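4.2 The work table and the fitting of cases

The second part of our fieldwork concerns the table where phones and their cases are brought together. In the earlier section we described how the two firms, Naden and Gretov, receive devices that were returned by customers. In this section we look at a smaller matter: how a bare phone and an empty case lie next to each other on a surface, and what a person must know about both before the one goes inside the other. We consider this a form of everyday skill. It is seldom written down, and the workers we interviewed found it difficult to explain.

The table top is pale and kept free of paper. Phones are put face-up, with the glass toward the worker, so the screen does not touch the surface. This habit was present in all six workplaces of the study, although no written instruction required it. One worker told us that she "would not sleep" if she left a phone on its glass. Another put the phones face-up but could not give any motive, and said only that it was the way of the table.

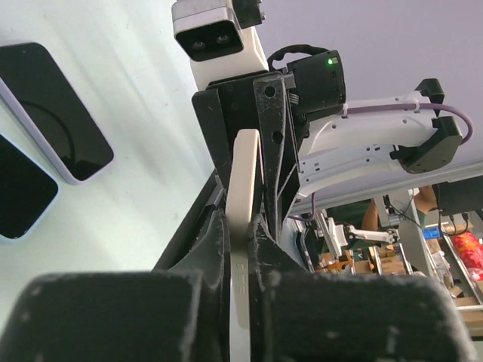

We asked the workers to arrange the table as they liked before each session, and we did not correct them. Most of them placed the phones close together and a little to one side. The cases were given less care. They were put where there was space, sometimes leaning over the border of the table, and were moved many times during a session. In our coding of the notes, 237 passages speak about where a case was put, and in only 17 of these does the worker name the place in advance. The phone has a place, while the case has just a position.

Colour was the first thing the workers used for sorting. A phone with a lavender edge and a phone with a light blue edge are easily told apart when both screens are off, even though the black glass of the two looks much the same. The second thing was the side button. Workers turned the phone in the hand until the button was found by the thumb, and after this they seemed to know which way was up. Size came only third, which surprised us. Several workers judged two phones to be the same size until they tried them in the same case.

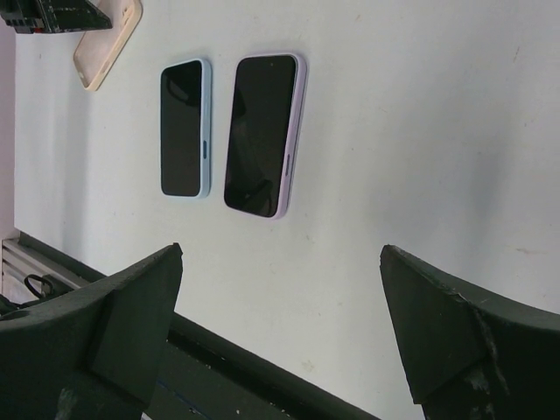

Olance, April

Figure 4. Two phones on the white table top, screens off, with a beige case behind them.

The button on the long edge is the mark that workers at the Olance site mentioned the most. It is visible from above in both phones of Figure 4, dark blue on the smaller one and purple on the other. The worker who used this table called it "the handle of the eye". We have kept her expression in our list of terms, beside the more technical words that the firm teaches. The full list was taken from a corpus of 1252 utterances and can be found in the appendix.

Cases were read in a different manner. A case on its back shows its lining and its rim, and the worker has to imagine the phone in the empty space. The Ďurica manual, which both firms use for training, advises that the case be laid with the open side upward and the camera opening be found first. In practice the order was less strict. Some workers began from the lens openings, others from the slot in the side wall, and a few ran one finger along the whole rim and made no visible decision at all. The slower workers were mostly those who followed the manual — a result we would not like to exaggerate, as they were also the newest.
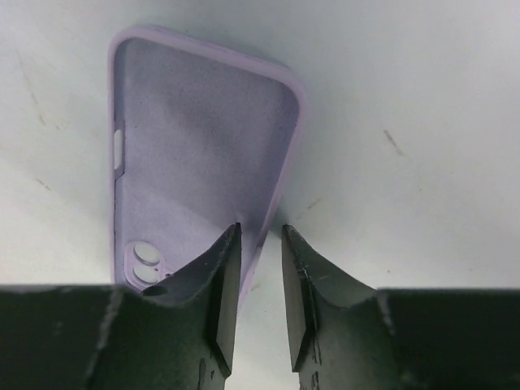

The lining deserves a separate remark. In a soft case with a matte inner surface the shade changes from one part to another, and workers often read these changes as dirt. They wiped the place with a cloth, tilted the case under the lamp, and wiped again. When the grey patch moved together with the light, they put the cloth away. We recorded this small routine at every site, and it was performed by experienced workers as frequently as by beginners. A fold in the lining caused more doubt than a shadow, and was usually checked with the fingertip.

What follows from these observations is limited by the kind of tables we visited. All of them were indoors, well lit and used by one person at a time. In a repair stall on the street, or at a kitchen counter at home, the phone may well be put down on its glass and the case left in a pocket. We return to the domestic setting in Section 5, where the same coding is applied to the diaries.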